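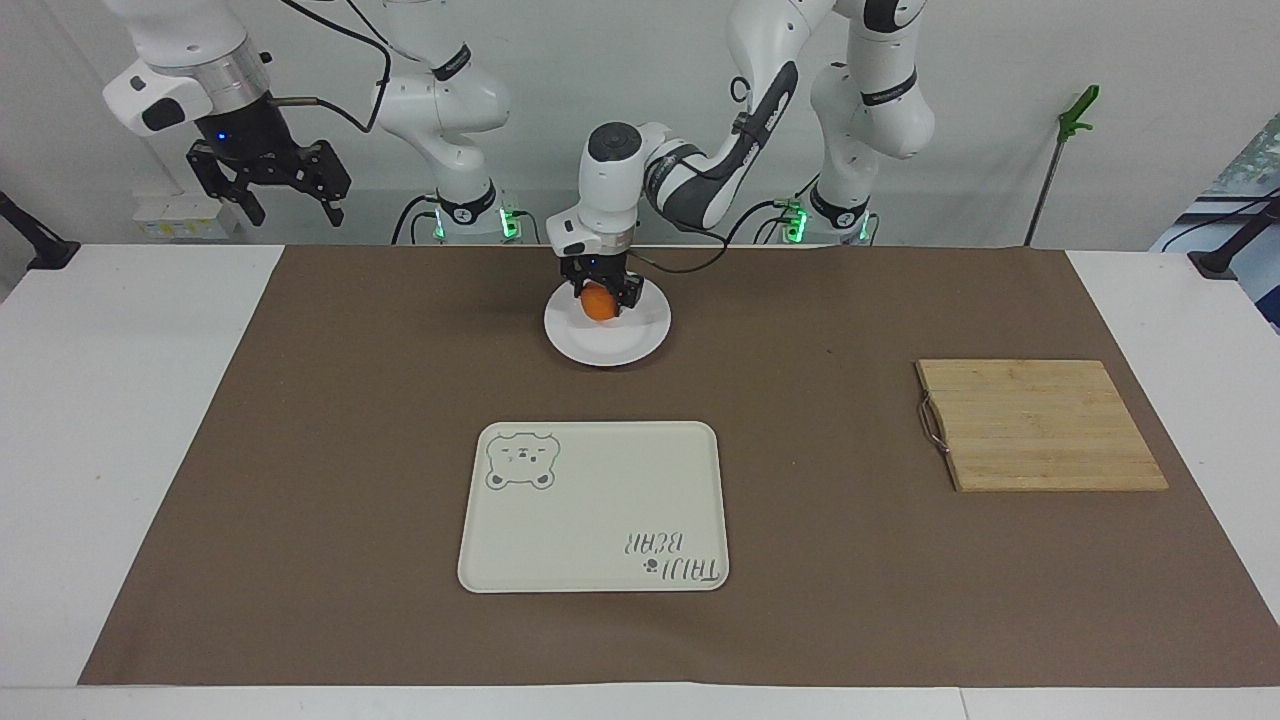

## Questions about the Wastmont evening pottery course

Before you write to us, please read this page. Most of the letters we receive in January ask the same things, and I have tried to answer them in the order they usually come. Last changed on Saturday, January 10, 2026.

### Do I need to have made pottery before?

No. The first two evenings are for people who have never touched clay. If you already know how to center on the wheel, you may begin on the third evening, but the price stays the same.

### How long is the course and how much does it cost?

It is 6 evenings, one each week, and the full price is 135 dollars. Inside this price are the clay, the use of the tools, and two firings for each piece. Extra clay you pay by the bag. We do not sell single evenings. I know that some people would prefer this, but the work of one evening has to dry before the next step, and a person who comes only once goes home with nothing.

### What clay do you use?

We use a gray stoneware from Carnitz. It is a little rough on the fingers the first time, and it forgives many mistakes. Please do not bring your own clay. Some clays melt at our temperature, and a melted pot can ruin the shelf of the kiln.

### Can I use the glazed pieces for food?

Yes, if you used the glazes from the left cupboard. The glazes in the right cupboard are for decoration only, and each of those jars has a red lid. If you forgot which one you took, consider the piece a decoration.

### What should I wear?

Old clothes and closed shoes. An apron you can borrow. Long fingernails make the wheel difficult, so many students cut them before the first lesson. Rings should stay at home.

### I will miss one evening. What can I do?

Tell us before noon of the same day. We will wrap your piece in plastic so it does not dry too much, and you can come to the open hours on the weekend to continue. Money for a missed evening is not given back.

### When can I take my pieces home?

After the second firing. The kiln holds nearly 100 small pieces and we wait until it is full, so in a slow month this takes longer. You receive an email when your shelf is ready. Pieces that stay on the shelf for more than two months we give to the spring sale.

### My bowl cracked. Was it my fault?

It can be. The most common reasons are a bottom that is too thick, a handle that was joined when it was already too dry, or air that stayed inside the clay. It can also be the kiln. Bring the broken parts to the teacher, because from the line of the crack she can usually say what happened.

### Who teaches?

Morfudd Foulkes teaches the wheel and also the hand building. She learned in the Llewellyn workshop and has her own table pieces for sale under the name Cultik. They are on the shelf by the stairs, and you may pick them up and look at the bottoms.

### May children come?

From twelve years, together with an adult who also takes the course. For younger children we have nothing at the moment.

### Where can I park?

Behind the building after five o'clock. The two places next to the ramp must stay free for the clay delivery.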